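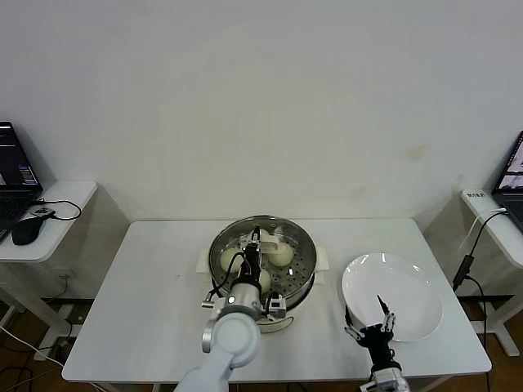
Kitchen Basics, handout 2: steamed buns
Notes for C. Hanrahan's group. Read before the practical, bring a pen.

Dough. Flour, yeast, sugar, warm water, spoon of oil. Knead till smooth, cover, rest 40 min. Warm corner if the room is cold. Shape into rounds, seam side down, then rest again, 20 min. People skip the second rest. Don't.

Water. Fill below the tray, never touching it. Too high and the bottoms go soggy, too low and it boils dry (see Pichit's notes from March on scale and burnt bases).

Loading. Leave gaps, buns swell. Three on a tray is plenty for a first go. Squares of paper underneath or oil the holes lightly. Keep them off the rim, they stick to metal and tear.

Steaming. Start timing when steam comes up steady. Small buns need less, filled ones more. Lid stays on!! Heat off at the end, wait 2 min, then crack the lid slowly. Opening it fast = wrinkled tops, most of teh time anyway.

Taking out. Plate goes beside the steamer BEFORE the lid comes off. Big flat one, so nothing gets stacked. Lift from underneath, don't pinch the top, dents stay in. Mind the side handles and the steam on your wrist.

Common faults
yellow spots - too much baking powder or badly mixed
dense - under-rested, old yeast
collapsed - over-proved, or lid again

To hand in: half a page on one fault, cause and fix. Mayuree is colecting them at the end of the practical.
Next handout: fillings.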